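Nikden Wrist Kit, two-hand set
Sold by Gilum | Bench equipment > Hand tracking > Starter sets
Page updated 27 July 2024

Price: 3,529 for the two-hand set
In stock, ships from our Brirkau warehouse
Warranty: 3 years on the sensor housings, straps not covered

Hi, and welcome to the page I rewrite more than any other on this site! I sell these sets and I also use one most weeks at my own bench, so what follows is half product page and half the talk I'd give you on the phone if you called to ask what it's going to cost to teach a robot to handle your stuff.

What's in the case

Left wristband and right wristband, marker tags fitted
Left and right sensor housings with straps
Two cables, one per hand
Spare marker sheet
Printed setup card

What you'll need to supply yourself is a computer to record on, a head camera (we stock two, see the camera page), and a table you can leave set up. I really mean that last one. Packing the whole thing away every night and laying it out again in the morning eats time you're paying somebody for, and it never goes back quite the same.

Who buys it

Mostly small shops and labs that already have an arm on order, or are trying to decide whether to order one. They want recordings of people doing the job by hand before the expensive part turns up. I like that order of doing things. If you spend a few weeks recording and find out your task is a nightmare (bags, labels that curl, anything floppy), you've learned it for the price of a wrist kit and you can still change your mind about the arm.

Budgeting, the way I'd do it

The kit is the number everybody looks at and it's rarely the biggest one. Put down 900 for the extras: the camera, a decent power strip, longer cables, replacement straps. Straps wear out, so please don't leave them off. Then put down people. Recording is tiring on the hands and I wouldn't plan on more than 3 hours of it per person per day, with real breaks. Vasylenko, who make the gripper we sell most of, will lend a demo unit if you ask early, so you may be able to push the gripper into next year's money.

Lead time is 8 days for the standard set. Custom strap lengths take longer, and anything ordered in November takes longer again, because that's when all the year-end budgets get spent at once. If you know you'll want a second set for a second table, order both together and save yourself the wait.

Picking your first tasks

This is where I get the most questions, and my answer is always to start with something cheap that you have piles of. Boxes are fine for checking that everything records. After that I'd go to paper pretty quickly. It costs next to nothing, it bends, it slides around on itself, and you need both hands for a thick stack, which gives the left and right sides of the kit a fair workout on the same job.

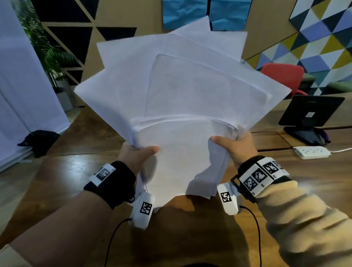 Plan your task list before you plan your floor space, too. People send me lovely drawings of a room and then can't tell me what's going to happen on the table. Write down ten minutes of work you'd gladly never do again, break it into pieces, and record the dullest piece first. You'll find out fast whether your cables are long enough.

A few fitting notes

The straps should be snug but not tight. Long sleeves are okay, just keep the fabric from riding over the markers. Wipe the tags with a dry cloth only. And label your left and right cables at the computer end on day one (I didn't, and lost an afternoon to it).

Returns and spares

Unused sets can come back in the original case. Spare bands and marker sheets are on the spares page and ship with any other order at no extra postage. If you're stuck between one set and two, send me your task list through the contact form and I'll tell you what I'd buy.

Related: Gilum head camera mounts | Vasylenko two-finger gripper | Nikden single-hand set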